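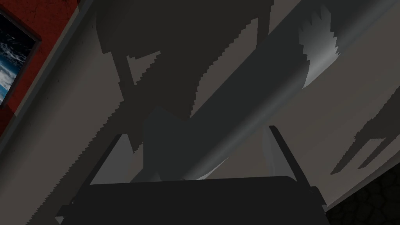

The building code in Trikundale lets a handrail be almost any shape, provided it is continuous, firmly fixed and at the right height. The new draft keeps that rule. I think it should be changed, and that public stairs should be required to have a round rail or something very close to it.

A handrail has two jobs. It guides people who are walking normally, and it holds people who are falling. Nearly any rail does the first job. A flat plank on edge does it, and so does the wide capped parapet installed at the Dirnora library. The second job needs a grip in which the fingers wrap well past the widest part of the rail and close under it. On a wide flat rail the hand can only pinch the sides or press on the top, and a pinch fails at a much lower load than a closed grip.

The draft handles this with a note advising designers to "consider graspability." A note of that kind has no force at plan review. The reviewer checks height, extension and bracket spacing, all of which can be measured from a drawing, and moves on. A limit on the perimeter of the section could be measured from the same drawing in less than a minute.

The usual objection is cost. Round steel tube is among the cheapest sections a fabricator stocks. The expense comes from the brackets and the bends, and these are needed for a flat rail too. When the Rizvi parking structure was refitted, the contractor priced both options over 8 flights, and the round rail came in 3 percent higher, mostly for the return bends at the landings. That is a small amount to argue over in a job that also replaced the lighting.
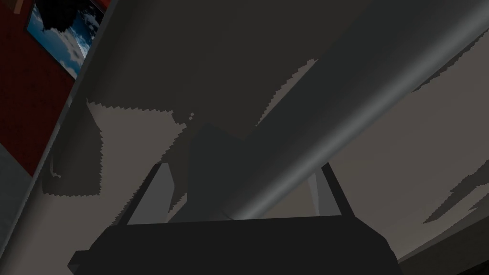 Computer rendering. A thick, dark gray cylindrical bar crosses a taupe-gray surface.

A better objection concerns diameter. A round rail can be too thick, and a large tube is as hard to close the hand around as a plank. The requirement should therefore state an upper and a lower limit, and should treat an oval section by its perimeter. Clearance behind the rail matters as well. A good section mounted too close to a wall will skin the knuckles, and people learn to keep their hands off it.

Existing stairs are a separate question. The city inventory lists 1563 flights open to the public, and I would not ask for all of them to be altered. Replacement at the next major repair is enough. Clip-on products such as the Festik rail cover can be left out of the rule entirely — they rotate under load once the fasteners loosen, and inspection every 6 months is more than most owners will do.

The comment period on the draft is open until March. The section on rails is short, and the change I am asking for would add two sentences to it.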